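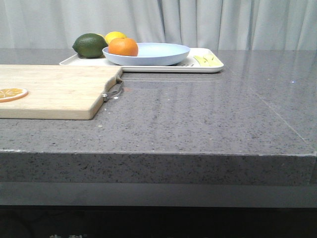 Partial denture or bridge? Getting two different answers

Posted by lolora_jean
Hello all, I hope you don't mind a newcomer barging in. I lost a lower molar in February and the gap has healed nicely, but now I have to decide what goes in it, and I've gone round and round. My own dentist favours a bridge. A second one I saw, Mr Muthu Sundaram, would sooner I had a small partial denture and left the teeth on either side alone, as they've never had so much as a filling. Both were lovely and both were very sure of themselves, which has left me more muddled than before! Has anybody lived with either?

Reply from Dreßler
Welcome, Jean. I've had a bridge for 20 years, same side as yours by the sound of it, and I forget it's there. You do have to clean underneath with the threader floss every night, and I won't pretend I never skip it. I had a partial before that and it lived in a mug. Bridge every time for me.

Reply from menow_again
I'm going to disagree with Dreßler, very politely. Once those good teeth are filed down they stay filed down, and one of mine needed a root canal after 3 years. I do wish somebody had sat me down and talked that through properly. A partial is a nuisance for the first few weeks — you lisp, you dribble a bit, bread is a trial — but you can change your mind later.

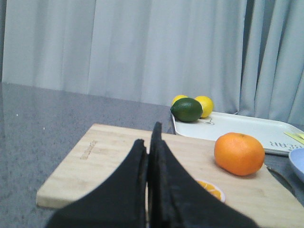

Gralto, 26 July 2025
Evening all, lolora_jean again, with my news as promised. I went back to Mr Sundaram with a list of questions and he was very patient with me. He says the partial would take 3 visits including the fitting, and that I should expect a sore spot or two and come back to have it eased, and on no account go at it with a nail file (I suspect people do). I asked about the metal kind against the plastic kind too, and he thinks metal would sit slimmer on the gum, though it costs more and

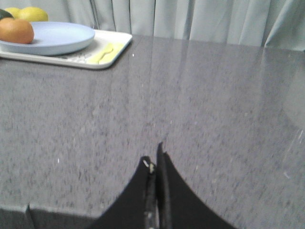
takes longer to come back from the laboratory. I've said I'll sleep on it. My sister thinks I should leave the gap be.

Reply from Dreßler
Do ask about that last one, because the teeth next door can lean in over time. Mine had started to. And I still say bridge, but it's your mouth, dear.

Reply from menow_again
Glad he listened to you. If you go for the partial, start with soft things cut small and chew on both sides at once. It feels daft but it stops the plate rocking. I was on scrambled egg and tinned peaches for 6 days and then managed a piece of toast.

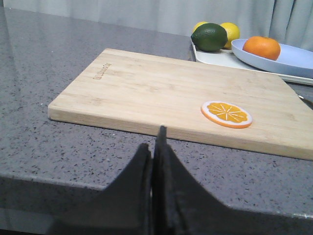
Round orange slice on the board

Reply from lolora_jean
Thank you both, I do like tinned peaches. I'm leaning towards the plastic one to begin with and will ask about the leaning teeth when I ring. Does anybody know whether you keep it in at night? The leaflet says one thing and my sister says another.

Reply from Dreßler
Out at night, in a pot of water, unless he tells you different. Gums need the rest.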